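Does the economic impact figure for a regatta mean anything for a small town?

Posted by Tamara Vlad in Events and Local Economy

Our town council wants to host a leg of the Saneck sailing series next March. The organizers sent a glossy summary saying the last host, Larstead, had 1120 visiting sailors, crew and family members, and that each of them "supported local business." I run a small guesthouse and I'd love to believe it. But the summary doesn't say how anyone was counted, who paid for the extra dock space, or what the town would have earned that week with no boats at all. Has anyone here lived through one of these? What should I ask before the council meeting?

Waltraud Fuchs

I lived through the Durnska one. My shop did well for two evenings and badly the rest of the time, mostly on account of the parking. The regulars stayed home and the sailing people ate in the tent by the water. The report that came out later said retail was up. Whose retail, I couldn't tell you, and the man who wrote it never came in to ask me.

So ask who fills in the survey. Ours was handed out at the grandstand exit, to people who had already decided to come and spend money. Of course they said they were spending money.

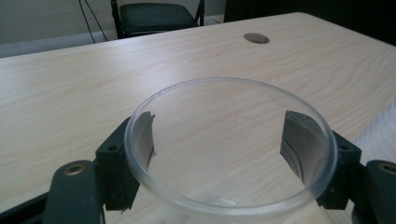 Do sailors and their crews count as visitors in these reports?

They usually do if they sleep outside their home county, and that includes people sleeping on their own boats who never pay for a room. Get the overnight figure split into hotel, rental, friends and family, and on board. If the organizers can't split it, I would treat the lodging number as a guess.

Rizwan Memon

I've read more of these studies than is good for anyone, and I have a low opinion of most of them. Waltraud is right about the survey. I'd add a few things.

Look for the word "gross." A gross figure takes every dollar spent near the water that week and credits it to the event. A family that comes to your guesthouse every spring gets counted as if the regatta brought them. You want the net figure, with those people taken out, and you want to see how they were taken out.

Then look at the multiplier. Say a visitor spends 90 dollars on dinner. Some studies will tell you that turned into double the amount for the local economy. In a big city with its own suppliers, maybe. In a small harbor town the fish comes by truck and the wages go home to the next county — a lot of that money is gone by morning.

Last, the costs. Police overtime, trash pickup, portable toilets, the temporary docks. I have seen a report leave all of it out on the grounds that it was "already budgeted." Somebody still paid.
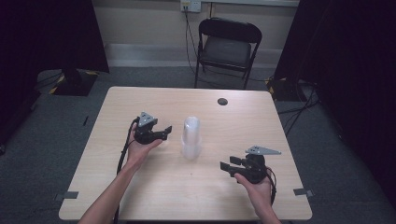 Spending surveys have a weak spot that gets less attention than it should, and it's the gap between what people say at the gate and what they did. I'd ask Saneck for the paper forms, or at least the blank one, and go through it with someone else from the business side. Do it at a plain light wood table like this one, and mark every item that asks a person to estimate. On the last form I went through, 5 of the 10 items were estimates, including "how much will your party spend during your stay," asked on the first morning. You can't build a town budget on that.

None of this says you should vote it down. If the council wants a nice week by the water, fine, let them say so and set a limit on what they'll pay for it.

Vasilică Ursu

We had it in Roman (not the sailing, a rowing weekend) and it was great, hotels full, good weather. I think people worry too much. Just raise your prices a little and book early.

Tamara Vlad

Thank you all. I've asked for the blank form and the lodging split. So far I've had back a second copy of the glossy summary.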